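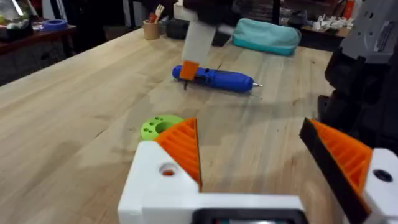
How often should you oil a butcher-block counter? Every month for the first year, and after that whenever water stops beading on it.

I wish I'd had that answer back in February, when we put ours in. I'd spent so many evenings picking the wood (and then unpicking it, and then driving back to Cheetham for one more sample) that I never gave a thought to what came after. The counter is 112 inches long, a single run from the stove to the back door, and I loved it so much that first week that I kept wandering in at night just to run my hand along it.

Then came the ring. A wet colander, left overnight by me and no one else, made a gray circle right beside the sink, and I just about cried. My first tin was a Dimari oil that the lumber yard had thrown in, and I'd been putting it on far too thick and leaving it there, so everything felt tacky and the toast crumbs stuck. Please don't do that! A thin coat, a half hour's wait, and then wipe off more than you think you should – an old T-shirt is perfect for it.

The ring did come out, by the way. I sanded it lightly with the grain, feathering out a good bit past the edge so I wouldn't leave a dip, and then gave that patch four coats over two days. If you crouch down by the window you can still find it, and I do crouch down, more than I should admit.

These days I use plain mineral oil with a little Prutow board wax over the top around the sink, where the splashing happens. I do it on a Sunday after supper, when the dishes are put away and the radio's on, and the whole kitchen smells faintly of beeswax until morning. It has turned into a chore I look forward to, and I can't say that about the oven.

The end grain by the back door still drinks up more than its share, so I'm giving it an extra coat before the heat comes on this fall. I still have half a tin of the Dimari in the garage, and I think it's going on the garden bench.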